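Ulstead Street Days: where we are so far
Progress report to the Muriithi Fund, 6/22/18

Hi all, and sorry this one runs a little longer than the last. There's a lot to tell you, and most of it is good!

When you gave us the grant in March, we said we'd close Pellent Road to cars on three Sundays this summer and see what people did with it. We've now had the first one. The barriers went up at 9 in the morning (well, a bit after, one of the keys didn't fit the padlock) and came down at suppertime. In between there was chalk all over the blacktop, a very slow bike race for the under-sixes, two picnics that sort of merged into one, and a bike repair stand that had a line all day long. I counted 680 people past the library corner with my little clicker, and I'm sure I missed plenty while I was eating.

What I liked best was how quiet it got. I've lived off Pellent Road for years and I had no idea you could hear the creek from the bus stop.

Now the harder stuff. The bus detour was confusing. The signs went up on the poles the night before, and the company wanted them up a week ahead, so several riders stood waiting at a closed stop. I walked over and apologized to as many as I could. For the next closure the signs are already printed and the detour map is going in the library window and on the buses too. The hardware store also told me, pretty firmly, that Sunday is when folks come by for lumber, so we're leaving the alley behind it open for loading. I think that's fair.

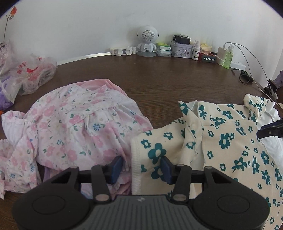
Swap tables and stalls

We offered table space to anyone on the block who wanted to trade things instead of tossing them, and 44 households signed up. That's way more than I'd planned for! Clothes, jigsaw puzzles, seedlings, a whole lot of jelly jars. For the next one I'd like to move the tables to the shady side of the street and give the plants their own spot, away from the bike traffic (we lost a tomato).

Trees and planters

This part is behind. The planters are built and sitting in my garage, but the city wants a drawing that shows how far each one sits from the curb, and my first drawing came back with red pen on it. The second one went in on Monday. If it's approved we'll set them out before the next closure, and if it isn't, we'll line them up on the church lawn for the day and keep trying. The young maples have to wait for fall anyway, it's too hot to plant now.

Money

We're under budget on barriers and over on signs, thanks to the reprint. Everything is logged in Flinance, and your login should still work (let me know if it doesn't, it kicked me out twice last week). I'd like your okay to move up to 9 percent of the barrier money over to signs and maps. Nothing else needs to change.

Coming up

Two more Sundays, same hours, same stretch of road. I'm also borrowing an air monitor so we can compare a closed day with a regular one, and I'll send you those readings in the next report, along with the results of the parking survey. Come by if you can, and leave the car at home. The bike racks are by the library steps.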